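Luvham Heritage Series: Progress Report
Submitted 6/28/26

Status of work

Research for the six episodes is complete and the scripts for the first 2 are locked. Filming at the Illby site finished on schedule. The Haron shoot was shortened by high water on the access road, and one interview sequence there remains to be recorded. We have moved it into the September block, which had spare crew time, so the change carries no extra location fee.

The archive search produced 1344 items, mostly letters, parish accounts and museum catalog cards. Of these, 600 have been cleared for broadcast. The rest are waiting on replies from rights holders or need better scans. Two letters planned for episode three cannot be traced to an owner — we have written replacement passages in case they stay uncleared.
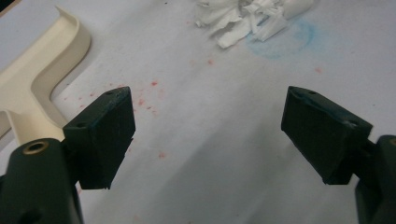

Narration drafts have been read by the advisory group in Haron. Their main correction concerned the order of events in episode two, where the script placed the harbor dispute before the land sale. The passage has been rewritten and the map sequence will be recut to match.

Budget

Spending is within the approved total. Music is under its line; archive fees are over by 500 dollars, covered from contingency. No change to the grant is requested.

Next period

Record the outstanding Haron interview. Lock scripts for episodes three and four. Deliver a rough cut of episode one, with temporary sound, to the Sin office for review. Captions will follow once the cut is approved.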